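Last updated: December

Progress report, Dandine household robot guidelines
To: Sharada Suvarna
From: Nandini Kandasamy

Short one this time, the long version goes out with the budget sheet.

Draft 2 of the practice rules is done. 24 rules, down from 62. Most of what we cut was duplicates from the old Lobo checklist, plus a few that no one could test. Wositz sent comments on all of it, Clotden only on the safety part so far. Still chasing them.

Bedroom tasks are where most of the arguing is. Rule 7 says a robot doesn't move a personal item off a bed unless the instruction names the item or the place it goes. "Tidy up" is not enough. Clotden wants a looser version for sports gear and toys. I'd say no, but its open.

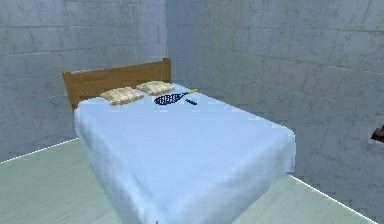 Simulated rooms first, real rooms after, same as agreed. We have 73 test layouts written up, each with the instruction text, the start state and what counts as a fail. Dropping an item is a fail. Pulling the sheet off with it is a fail too, that was missing in draft 1. Asking the user a question is never a fail, but we log it.

Not done: the logging format. Two partners, two formats, niether wants to switch. Need a decision from you on this before the next call, otherwise we carry both and pay for it later.

Spending on track. No staff changes.

Next: close rule 7, freeze the layouts, start the outside review.

NK

3 comments · 0 shares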